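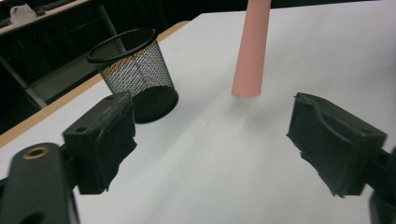 白桌子，粉色圆柱立在靠里的位置。2019年11月19日

1/
这几天在弄这张桌子，分几条记一下，自己以后也好翻。不是什么改造，没换家具，就是把桌面收出来，再定几条规矩。

2/
先说桌子。白色台面，十月份搬过来的时候从旧房子带来的，原来当饭桌用，现在吃饭也在上面，干活也在上面，拆快递也在上面。三件事挤在一起，所以一直乱。
我和玉芳合租，她用靠窗那一半，我用另一半，中间没有界线。

3/
收之前的做法是把东西往两边推，推出一块能放电脑的地方就算收过了。推了一个多月，两边越堆越高，找指甲刀要翻十分钟。上周玉芳在一摞广告纸下面找到了我的交通卡，我已经补办过了。

4/
所以这次是全部拿下来。铺一条旧床单在地上，桌上所有东西先放床单上，台面擦干净，再一样一样决定要不要放回去。
这一步最费时间。我给自己定了30分钟，结果用了一个半小时，中间还坐在地上看了一会儿旧说明书。

5/
扔掉的：过期的优惠券、写不出来的笔、几个不知道配什么的充电头、一卷粘性没了的双面胶、搬家时贴箱子剩的标签纸。
充电头我犹豫了一阵，最后只留了两个试过能用的。

6/
挪走的：药放到抽屉里，剪刀和胶带放到门口的柜子上（快递都是在门口拿进来的，拆也在门口拆比较顺），票据装进一个文件袋，文件袋竖着放书架最下面一格。
钥匙以前也扔桌上，现在挂门后面。挂了三天，有一天还是扔桌上了。

7/
说一下白色台面怎么擦。平时湿抹布加一点洗洁精就行，擦完再用干布过一遍，不然对着光能看到一道一道的水印。
茶渍用小苏打调成糊，敷一会儿再擦，轻一点，别用钢丝球。我以前用钢丝球擦过一次，靠墙那个角到现在摸着还是涩的。
圆珠笔印用酒精棉片，先在背面试一下再擦正面。

8/
买过一瓶Bellov的台面清洁剂，味道有点冲，擦油可以，擦笔印不如酒精棉片。剩半瓶，放厨房用了，不回购。
抹布是超市那种一包6条的，分两条专门擦桌子，和擦灶台的分开晾。

9/
然后是放回去。我的原则是平放的东西尽量少，高的、立着的往里放，手边留空。
吃饭的时候盘子要摆得下，写东西的时候胳膊要放得下，这两件事需要的都是中间那块地方，所以中间不固定放任何东西。

10/
粉色圆柱就是这么挪到里面去的。原来在中间偏右，伸手拿水杯总怕碰倒它。现在靠里，不挡手，颜色也好看，一张白桌子全是白的看久了有点冷清。
玉芳本来想把它收到柜子里，我没同意，她说那就放着吧。

11/
有人可能会说买个桌面收纳架。我看过Trunico的一款，两层，带小抽屉，尺寸量了一下，深度占得太多，放上去以后电脑就得往外挪，键盘快到桌边了。
而且我知道自己，有抽屉就会往抽屉里塞东西，塞满了再往架子顶上放。先不买。

12/
这次总共花的钱：酒精棉片一盒，抹布一包，挂钩一排，没超过20块。文件袋是家里有的。
本来预算里还想换张新桌子，看中的那张要1000出头，想了想，旧的又没坏，腿也不晃，算了。

13/
规矩现在是这几条，贴在冰箱上了：
快递不上桌。
杯子用完当天拿去厨房。
纸类东西当天看，看完要么扔要么进文件袋。
睡前谁最后离开桌子谁擦一遍。
最后一条执行得最差，我们两个都想先离开。

14/
婉婷周末来吃火锅，坐下第一句是你们家桌子怎么变大了。没变大，尺寸一点没动。
火锅那天锅放中间，菜摆四周，粉色圆柱临时请到书架上去了，怕溅油。吃完擦了两遍，第一遍用热水，第二遍用洗洁精，顺序反过来也行，我觉得先热水去油快一点。

15/
还没解决的：电线。插座在墙角，电脑线要从桌子后面绕过来，现在用一个夹子夹在桌沿上，夹子老滑。
Rilton有一种带背胶的理线扣，怕揭下来的时候留胶印，白桌子上胶印特别明显。用过的说一下，能不能揭干净？

16/
补一条，刚才有人问桌垫。用过透明的软桌垫，夏天胳膊会粘在上面，冬天凉，底下还会进灰，进了灰要整张掀起来擦。后来卷起来放床底了。
现在直接用台面，热锅热碗下面垫隔热垫，隔热垫用完竖在微波炉旁边。

17/
再补一条，问多久收一次的。我打算每个月初像这次一样全部拿下来一回，平时就靠冰箱上那几条。
下个月如果又堆起来了也会发出来。线的问题弄好了另外开一条写。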